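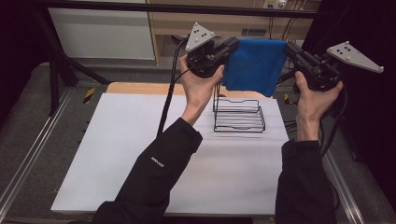
## Robotics Club: Towel Season Is Open!

*2018-10-06*

If you've walked past the back room at Sollivano lately and heard somebody cheer over a piece of cloth, that was us. The fall project is under way, and it's the one the members voted for last spring: household chores. We start with the blue cloth and the wire rack, and by February we want to take the whole thing to the Nirell student meet, where the home tasks table has its own bracket this year (finally!).

The way we're working is simple to explain and surprisingly hard to do well. One person takes a gripper in each hand and does the chore through the jaws, no fingers allowed. Every run gets recorded, and the Pludia group, our software half, uses the recordings to teach the arms. Our goal is 1000 good runs before the winter break. As of Thursday's session we have 337, and that's after Pludia threw out a whole evening's worth where we kept bumping the table. We've forgiven them. Mostly.

New members always ask why we don't pick something more exciting. Try it once and you'll see! Cloth never does the same thing twice. Pinch it a little too far in from the corner and the whole edge sags, pull too hard and it slips, and all the while you have to remember where the rack is. Arnar Thygesen spent his first session muttering at it and his second one teaching everybody else how to turn their wrists.

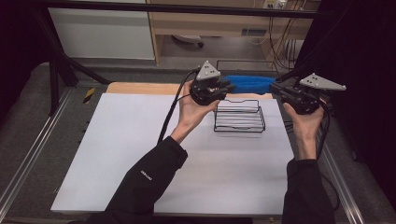
He has also written up a one-page guide, and it's worth reading before you sign up for a slot. The short version:

- Go slower than feels natural. Then a little slower.
- Take the corners, and look at both of them before you lift.
- Keep your cables on the outside of your arms.
- If you fumble, finish the run anyway and mark it on the sheet. Pludia wants the fumbles too, in their own folder.

Slots are 25 minutes each, which sounds short until you've done one. Your forearms will know about it. Please don't book two in a row, the second one is always sloppy and we end up tossing it.

A big thank-you goes to the Østergaard shop class, who let us use their bench drill for three afternoons and put up with all our questions. Spare finger pads are in the gray drawer, left side. If you swap one, write it in the log with the date.

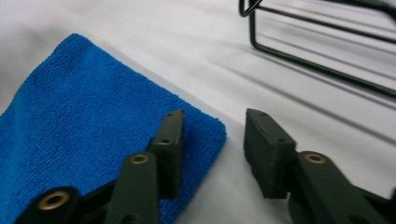
We're also looking for two or three people who like looking closely at video. Sorting runs is calm, friendly work with a pot of tea going, and you pick up a lot about gripping just from watching other people's hands. No experience needed, and you don't have to code.

Next up after the cloth: spoons and cups, if we get there before break. Arnar says we will. The sign-up sheet is on the door, and first-timers can just come by at the start of any session and ask for a turn.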